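Thirumalai Amin has three kettles and only one of them is for tea. I find this out the hard way, reaching for the nearest one while he's looking for the biscuits, and he comes across the kitchen faster than I'd have thought possible for a man who has just been complaining about his knees.

"Not that one! That one's got chamomile in it. It's for the seeds."

We're in Ladton, at the top end, in the narrow house where he has lived for most of his adult life and where he runs what must be the smallest seed business I've ever visited. Stilledex sells old varieties of peas and beans by post, to people who read the list the way other people read the racing pages. I'm one of them, I should say. I've been ordering from him since I got my first allotment, and until Mon 30 November I had never heard his voice.

It's a lovely voice, as it happens, quick and a bit gravelly, and he uses it a lot. I'd written out my questions on a card and I think we got to the second one before lunch.

The first one was how he got started, and the answer was a neighbour. When he moved in, the garden next door belonged to a woman called Mireille Aubert, who had come over from France after she married and who grew a climbing bean that she had brought with her in an envelope. "She never called it anything," he says. "It was just the bean. I asked her what it was and she looked at me as if I was a bit slow. It's the bean, Thirumalai. What else would it be?"

She gave him 12 of them that first spring. He planted the lot, ate nearly everything that came up, and had to go back the next year and ask for more, which he says was the most embarrassing conversation of his life. She gave him another handful and a long talk about leaving the best pods alone until they rattle.
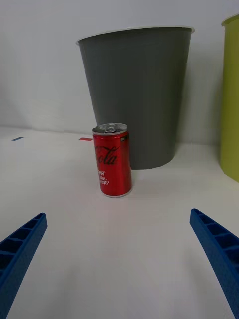 He still does exactly what she told him. The best plants get a bit of red wool tied round the stem in high summer, and from then on they're off limits to everyone in the house, even when there's a glut and somebody's grandchild is asking why we can't have those ones, Grandad, they're right there. The pods stay on until they've gone papery. If the weather turns, he pulls the whole plant and hangs it upside down in the shed, roots and all, and lets it finish in its own time.

"October's when I lose sleep," he says. "You want one more dry week. You always want one more dry week, and you sit there with the forecast like you've got money on it."

The bean is in the list now, by the way, as Aubert's Climbing. Mireille lived long enough to see it printed and thought it was a ridiculous fuss, but he noticed she kept the page.

I'd wondered whether the varieties really are all that different from each other, or whether it's partly the romance of the thing, and I put this to him as politely as I could. He didn't mind a bit. He got up and fetched two jars of dried peas and made me put my hand in each, and I have to admit I couldn't have told you which was which.

"No, you can't, not like that," he said, very cheerful. "Half of them look the same dry. You've got to grow them next to each other, and you've got to eat them, and you've got to do it in a rotten year as well as a good one. Anybody can love a pea in a good year."

His favourite, if he's pushed, is a tall pea called Bridlow, which goes well over my head and needs proper sticks. It's not a heavy cropper, and it's late, and the pods are a pain to pick because they hide. But he says it's the sweetest thing he grows – he'd have it over strawberries – and he's been selecting it for earliness for as long as he's been selling it. Has it got any earlier? He held up his hand and tilted it from side to side. By a few days, he thinks. Maybe.

There's a second grower these days. Apolline Perrin wrote to him to complain that a packet had come up mixed, which it had, and the letters went back and forth until he asked if she'd like to take on some of the peas. She has a field outside the town with better soil than his, and a good deal more patience when it comes to labels. I rang her afterwards and she laughed when I mentioned the mixed packet.

"It was two kinds of bean in one envelope! I was furious. I'd drawn a plan." She grows 6 of the varieties on the list now and checks every row herself for what growers call rogues, the odd plants that don't match. "He's too soft on them. He'll see a rogue and say, oh, but look how well it's doing. I just pull it out."

He admits to this. He has a corner at the bottom of the garden for the ones he couldn't bring himself to compost, and it's a right old jumble, all sorts climbing up each other. One of them, a dumpy purple-podded thing that turned up by itself, might go in the list in a year or two. He calls it Jurić, after a dog.
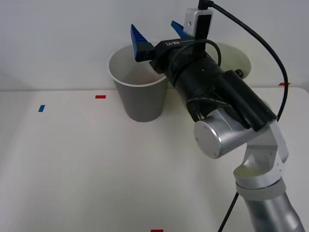 So how long will a packet of beans keep, if you don't get round to sowing it?

Three or four years, he reckons, as long as it's been somewhere cool and dry, and peas are much the same. Parsnips you should buy fresh every time and not even think about it. He keeps his own stock in jars in the back bedroom, with the radiator off and the curtains drawn, and every winter he tests a few from each on damp kitchen paper. If fewer than half of them sprout, he grows that one again the next spring, whether it was due or not.

I asked about mice, because I've lost whole sowings to mice, and got a good ten minutes. He starts his peas indoors in lengths of old guttering and slides the lot out into a trench when they're a finger high, by which time the mice have mostly lost interest. He's tried holly leaves and he's tried chilli powder. The chilli powder worked until it rained, and then the cat wouldn't come in through the back door for a week.

And the chamomile? It's something else he had from Mireille. Weak chamomile tea, left to go cold, watered on to trays of seedlings to stop them keeling over. He has no idea whether it does anything. He's never dared leave a tray out to see.

The list itself is still typed up at the kitchen table and posted after Christmas, and I was hoping for a peek at the new one. I got a look at the first page, upside down, before he put a plate on it. What I can tell you is that there are two new beans, both from a customer called Gwenaël Delorme who sent them in a matchbox with a very long letter, and that the broad beans are having a year off because Apolline wasn't happy with them.

He won't go on the internet. His daughter has offered, and so has Apolline, more than once. He had 1,000 packets to fill last winter, every one of them by hand with a teaspoon, and he says that's as many as he wants. "If it got bigger I'd have to get someone in to do the packets, and then what would I do in January? Watch television?"

We did get to the tea in the end, out of the right kettle. He sent me off with a paper bag of Bridlow for the spring and told me to put my sticks in first, before I sow, because I'd only forget otherwise and then there'd be peas all over the path. I've written it on the back of my question card and pinned it up in the shed.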